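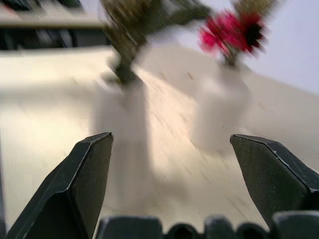 Kimie Ishida told me to buy the bigger table or I'd be sweeping the floor for weeks, and she had a point about dried flowers. They shed! So this is my review of the Lornden side table, in cream, which I've had since January and use for nothing but arranging.

It's a good plain height for standing at, and pale enough that every crumb of seed head shows up -- annoying, but at least you know where to wipe. Mine doesn't wobble. The screws were fiddly and I had 2 left over (still in a drawer).

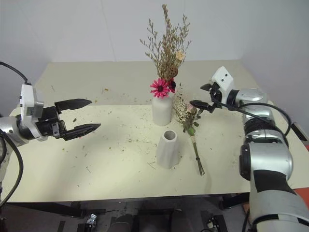
Lotus pod and pink daisy-like flower in the white vase, faceted one still to fill.

I'd like a little lip along the edge to stop the bits rolling off, but I'd buy it again.

315 shares | 2 comments

Toshiko Arai: Soft brush and a dustpan, never a damp cloth, it just smears.

Noboru Aoki: Does the cream mark easily? Thinking of one for the hall.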